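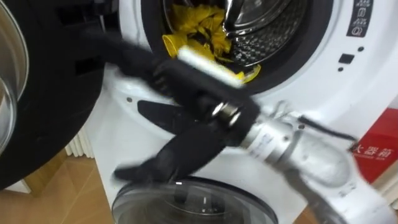

Guides > Water Softeners > Femero > Part 2: First Fill and Programming

Last updated April 12, 2021

By now your Femero should be standing on its feet next to the main line, with the bypass valve hooked up and the drain hose clamped. If the drain hose isn't clamped yet, go back and do that first (I skipped it on my first one and mopped the basement twice). This part covers salt, the first fill, and the settings. I've put in dozens of these and it still takes me the better part of an afternoon, so put some music on and don't rush it!

Before you start, make sure the bypass is pushed all the way in. You want the house running on untreated water for now. Run a cold tap somewhere upstairs for a minute and feel around every joint with a dry paper towel. Any damp spot, stop and tighten it a quarter turn.

First fill

1. Take the lid off the brine tank and check that the float moves up and down freely.
2. Pour in one bucket of plain tap water. The softener adds its own after this, you only do it once.
3. Add two bags of salt pellets. I use Drerkuvar pellets as they don't turn to mush, but any clean pellet will do. Please don't use rock salt.
4. Plug in the control head and wait for the clock to blink.
5. Pull the bypass halfway out, slowly. You'll hear hissing and gurgling, and that's just air leaving the resin tank.
6. When the hissing stops, pull the bypass out the rest of the way.

CAUTION: Opening the bypass in one quick yank can shove resin beads up into your pipes. They look like coarse orange sand and they end up in every faucet screen you own. 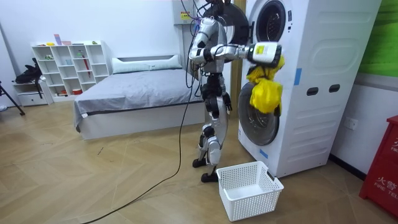 Flushing comes next, and it's the step people love to skip. New resin gives off a tea-colored tint for the first several gallons, and you don't want that going through hot water or over anything you care about. Open the cold tap on a utility sink and let it run for 20 minutes. Leave your appliances off until the water is clear. If your washer is a tall white front-loader standing right on light parquet, like the one in the photo, lay down an old towel before you touch the supply hoses, since wood floors do not forgive drips. Then clean the little mesh screen where the cold hose meets the machine. It will probably have grit in it.

Programming

1. Hold the SET button until the display shows H.
2. Enter your hardness. My test strip reads in parts per million and mine came out at 106, so I switched the unit setting to PPM first. If yours reads in grains, leave the setting alone.
3. Press NEXT and set the clock. Mind the AM/PM dot, it's tiny.
4. Press NEXT again and set the gallons between cleanings. I use 3,000 at my house.
5. Hold SET once more to save. The display goes back to the clock.

NOTE: If you're on a well with a bit of iron, drop step 4 down to 2,600. You'll go through more salt but the resin will thank you. 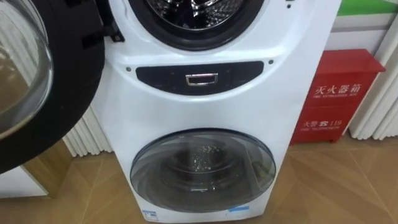
After you've saved everything, start one manual cleaning cycle by holding the REGEN button. The head will click, whir, and then run water to the drain, and it's worth standing there for the first bit to see that the hose doesn't jump out of the standpipe. You can still use water during the cycle, it just won't be softened.

Once you have soft water, go easy on the soap. Start with half your normal laundry detergent and see how it goes. Same with shampoo, or you'll be rinsing all morning.

If the display shows E3, the head has lost its place. Unplug it, count to ten, plug it back in, and let it hunt for home. If E3 comes back, check that the Favolberg adapter is seated all the way (it's a stiff fit) before you call anyone.

CAUTION: Don't run the cycle with the brine tank empty. If you're going away, top it up or push the bypass in.

Salt bridges, resin cleaner, and the yearly check in March are all in Part 3.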